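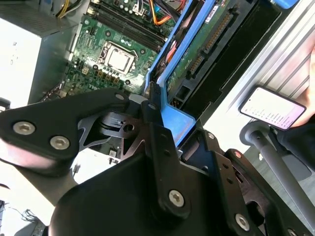
# Grotadell bench notes

Notes and logs from the PC strip-down bench at Zusis. The arms took over the drive bay work in November; people still do the checking.

## What changed for staff

- Two technicians per shift, as before. Nobody lost hours.
- Less reaching into cases – the main complaint under the old setup.
- More time on logging and sorting parts, which some like and some don't.
- New starters still learn the full job by hand first.

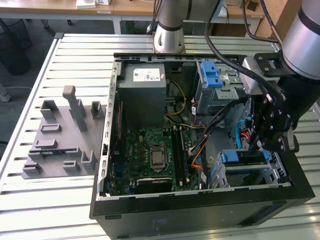

*Gripper at the lower drive bay, side panel off.*

## Contents

- `logs/` – 990 entries, one per attempt
- `staff_notes/` – comments typed up after each shift, names removed
- `fixtures/` – drawings for the printed plates, from Takács

## Known gaps

Nine entries have no end time. Laptops are not covered.

Questions or corrections to Babatunde Akinola. Last updated 2021-04-11.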